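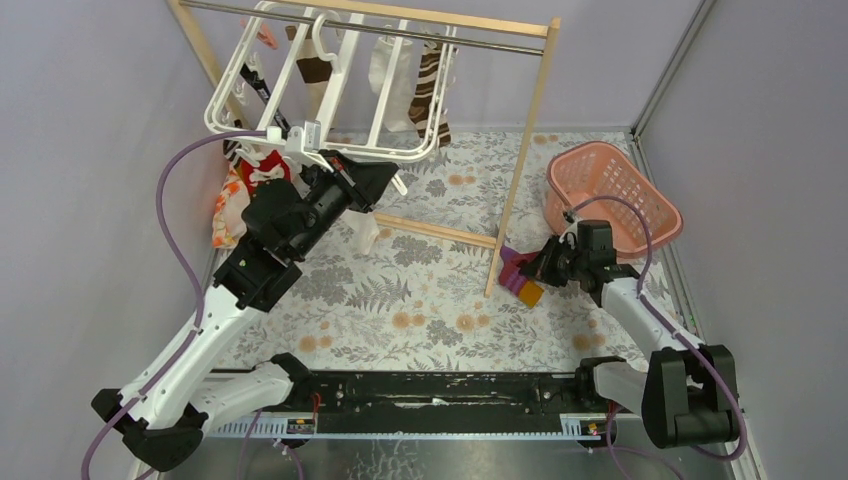
Iqra Hayat wrote to us in July that she had all but given up on ever reading her great-grandfather's letters in order, and that having the first run of them listed by date and sender had kept her up half the night. We were so pleased to have that, and it seemed a good way to begin our second report to the Bajwa fund on the Trorevier family papers.

You will remember that the grant was for sorting and listing 27 boxes of correspondence, estate accounts and parish business. I am glad to say that 11 are now finished, with every letter foldered and a short summary written for each. That comes to just over 2000 items – rather more than we had allowed for, as the boxes were packed very tightly and several of the account books had letters tucked between the leaves.

Shabnam Virk has taken on the drainage dispute, a long and fairly bad-tempered exchange with the Dindetti estate, and she has managed to put dates to most of the undated drafts from the replies. Two boxes have mould and have gone to be cleaned, so the list will skip over them for now.

Spending is within budget, apart from folders, where we have gone a little over. We should like to move some of the travel money across to cover it, if you are happy with that. The school papers come next.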